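Chapter 4
Stone, Heat and Pressure: How Rocks Change Without Melting

I failed my first geology quiz. I'm telling you this at the top of the chapter because the question I got wrong was about marble, and I had grown up in a house with a marble windowsill that I sat on every day after school. I wrote that marble was "a kind of granite, but softer." My teacher, Laurinda Ramalho, drew a small sad face next to it and handed me a lump of limestone to take home for the weekend. No note, no explanation. I kept it on my desk for years.

So let's start with that lump. Limestone is mostly calcite, a mineral made of calcium, carbon and oxygen. A lot of it began as shells and skeletons and limy mud on the floor of a warm, shallow sea. You met it in Chapter 2, where we spent far too long (I admit it) on tiny sea creatures. If you skipped that part, go back and read the section on sediment before you go on, or the rest of this will feel like walking into a movie halfway through.

Now bury the limestone. Pile other rock on top of it, or better yet, squeeze it between two pieces of crust that are slowly running into each other. The temperature goes up. The pressure goes up. The rock does not melt — please underline that, it's the mistake I see most often on exams — but the calcite grains inside it start to rearrange themselves. Small grains give way to bigger ones, and the bigger ones lock together like puzzle pieces. Most of the shells and fossils get smeared out and lost along the way. What you have at the end is marble, and the process that made it is called metamorphism, from Greek words that have to do with change and form.

If your limestone was very pure, you get white marble, the kind sculptors dream about. Hardly any limestone is very pure. There's clay in it, or sand, or bits of iron, or leftover carbon from things that lived and died in the mud. All of that stays in the rock while it cooks, and it's where the color comes from. Iron minerals lean toward reds, yellows and browns. Carbon gives you grays and blacks. Green usually means serpentine or one of its relatives.

Then there are the veins, which everybody loves and hardly anybody asks about. At some point the rock cracks. Hot water carrying dissolved minerals seeps into the cracks, and as conditions change it drops what it was carrying. The crack heals up with new mineral, very often pale calcite. Later the rock may crack again in another direction, so you can sometimes work out which vein came first by looking at which one cuts across the other. The one doing the cutting is younger. I have ignored whole dinner conversations doing this on restaurant tabletops!

Brown marble with pale veins, as a countertop:
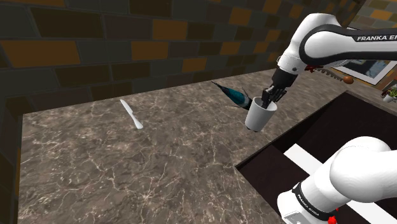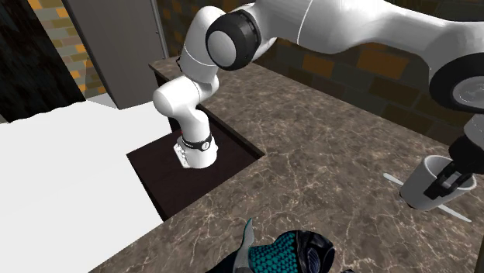 A word of warning about the word itself. Stoneyards use "marble" for almost anything that has calcite in it and takes a good polish, and that includes plenty of limestone that has never been cooked at all. Years ago I visited a yard called Peixoto one November with a group of 14 students, and we went down the rows asking what each slab was. The labels said marble. Quite a few of the slabs had perfectly good fossils in them, with every little ridge in place. A geologist would call that limestone and move on. The man who ran the yard listened very politely and told us he'd been selling it as marble his whole life and wasn't going to reprint the price list.

Who's right? Both of you, as long as you know which language you're speaking. In this book I'll use marble in the geologist's sense, meaning a rock that has been through metamorphism and is made mostly of calcite or its close cousin dolomite.

You can test for calcite at home. Put a drop of white vinegar on a broken scrap of the stone and watch for fizzing. Calcite fizzes a little; dolomite barely bothers unless you scratch it to a powder first. Don't try this on anybody's kitchen counter. The acid eats into the polish and leaves a dull spot, and lemon juice will do the same.

In the next section we'll take a different starting rock, shale, and follow it down through slate, phyllite and schist to gneiss. Shale is full of clay, and clay has a lot more going on chemically than calcite does, so new minerals start turning up as the heat rises. Keep your notes on pressure handy. Direction is going to matter a great deal once we have flat minerals like mica in the mix.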